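Colin Ellwood
29 April 2024

1/ Long thread on lounge reset times in shared buildings. I maintain the standards sheet for the common rooms at Muvthorpe and the sofa corner takes up more of that sheet than the kitchen does. Posting the current version and the reasons it changed.

2/ Definitions first. A reset is everything between the last person leaving and the room being ready for the next group: soft items, table surface, bin, floor. It does not include deep cleaning. Vacuuming the sofa body is a deep clean task and is logged separately.

3/ Data set: 1,083 resets logged since October. 986 have a usable start and end time. The rest have one or the other missing, or an end time earlier than the start time, which I decline to interpret.

4/ Of the 986 usable entries, 734 came in under the target of six minutes. I am fairly content with that. The remainder is where the interesting problems are.

5/ Biggest single cause of overruns: throws. Folding a throw to a consistent width takes longer than every other soft item combined, and people refold it if it looks wrong the first time.

6/ Old rule: fold in thirds lengthwise, hang over the left arm, fringe out. Looked good in the morning. By noon it was on the floor or behind the sofa, and somebody had to fish it out.

7/ New rule: lay the throw across the seat and smooth it once with a flat hand. No fold. It stays put under a seated person and protects the upholstery in the spot that gets the most wear. Median reset dropped by a little over a minute.

8/ Stripes help. A striped throw gives you a built-in straightedge. Line up any stripe with the front edge of the seat and the piece is square. We trialed a plain Dawber throw in the same size and people spent longer deciding whether it was straight.

9/ Second item on the seat: a smaller folded piece, for anyone who gets cold. Contrasting color so it can be found. Goes near the middle, on top of the throw. I was asked why not a basket. We had a basket. Things went into the basket and were never folded again.

10/ Cushions. Three per sofa. Matching pair on the outside, one dark cushion between them. Stand them on edge against the back. Do not karate-chop the tops. It looks like a furniture catalog for ten minutes and then like a dented cushion.

11/ Inserts matter more than covers. The Feltetti inserts we use are one size up from the cover, so they fill the corners. Exact-size inserts left empty corners within a few weeks and every reset then included plumping, with mixed results.

12/ Wash schedule: cushion covers every four weeks, throw every two, the smaller piece weekly because it goes around people's shoulders. Cold wash, line dry. One person put a cover in the dryer on high. It now fits a smaller cushion than we own.

13/ Coffee table. Low oval top, no corners at shin height. We went oval after the previous rectangular one, which was 296 dollars and cost us a good deal more than that in complaints.

14/ Oval tops have one drawback - there is no obvious parallel edge, so the table drifts. Line up the long axis with the sofa front by eye and leave a forearm's length between the two. Fingertips to elbow. No tape measure required, and the variation between staff is small enough to ignore.

15/ Surface rule: one object stays on the table. Everything else goes back where it came from. With zero objects people treat the table as a footrest. With three or more it becomes a shelf.

16/ Glass is acceptable on the table if it is clear and it is wiped at each reset. Light wood shows rings. Wipe with a damp cloth along the grain, then a dry one. The Skevano oil goes on twice a year, thin coat, and the room stays closed overnight.

17/ Lounge end, for anyone laying out something similar. The sofa sits against the back wall, with a low white cabinet to its right, which keeps the walking route in front of the table.

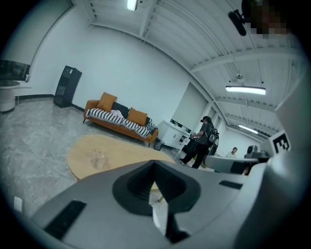
Sofa corner: yellow cushions outside, black one between, striped blanket across the seat with the pink piece on top.

18/ Note the small bin by the right arm of the sofa. Bins used to live at the door only. Tissues and wrappers ended up down the side of the seat. Moving one bin within arm's reach removed nearly all of that. Keep it small and dark. A large one attracts pizza boxes.

19/ Sofa legs: wooden ones need a felt pad each on a hard floor. Check them monthly. A missing pad shows up as a faint squeak first and a scratch second. Lift the sofa to check. Dragging it to see if it drags smoothly defeats the purpose.

20/ Marble-patterned floors hide dust well and crumbs badly. Dry mop from the walls inward so you are not pushing grit against the baseboard. Black baseboards show a gray line of dust along the top edge after three or four days. Microfiber cloth, one pass per wall.

21/ Order of work, since two people asked: bin, table, throw, small piece, cushions, floor. Cushions after the throw, always, or you will be placing them twice. Our slowest logged resets nearly all had the order reversed.

22/ Still open: whether the small piece should come off the sofa entirely in summer. Last year we left it out and it was used as a pillow, which argues for a fourth cushion. I don't want a fourth cushion. It has to go somewhere when people sit down and that somewhere is the floor.

23/ Also open: log format. Handwritten end times are the main source of bad entries. I am testing a sheet with tick boxes in one-minute steps from three to twelve. Will post the error rate when I have enough rows.

24/ Reply to a question on 11: yes, one size up for feather and for fiber. For foam, buy the exact size. An oversize foam insert will split the zipper.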